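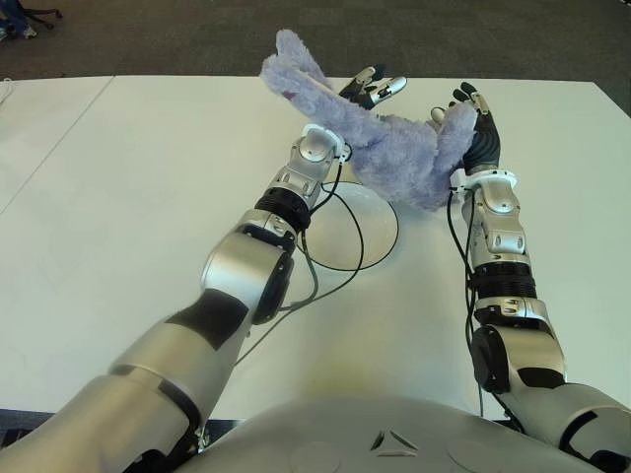 Why are people in Surkgate being told to leave homes they've rented for years? The land under their street was sold last September, and the new owner, Kidberg, wants the houses empty before it builds.

I live on Kurek Street, and I'm writing this for the Kurek Street Tenants' Group, so forgive me if it doesn't sound much like a press release! We've got 80 households here. Some of us came as children and now have grandchildren at the school on the corner, and the letters we were sent gave us 5 weeks to pack up.

We went to the district court in Flaltness and asked for more time, and the judge has put the first evictions on hold until our appeal is heard. I cried in the corridor, I don't mind saying so. Two families had already handed back their keys by then - we'd like them to be let back in while the case goes on, and our lawyers have asked for that in writing. 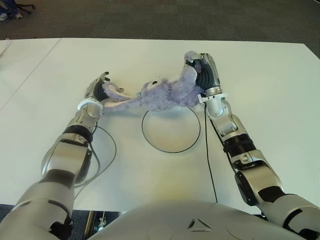 We're also asking the council to publish the sale papers. We handed in a petition with 2,000 names on it and all we've had is a slip saying it was received. Kidberg has offered us a meeting, which we'll go to, but we want someone from the council in the room as well.

There'll be a peaceful march from the Surkgate bus station to the town hall on 2018-03-17. Reporters are very welcome, and plenty of us are happy to talk (me included, at length). Please don't film the children without asking their parents first.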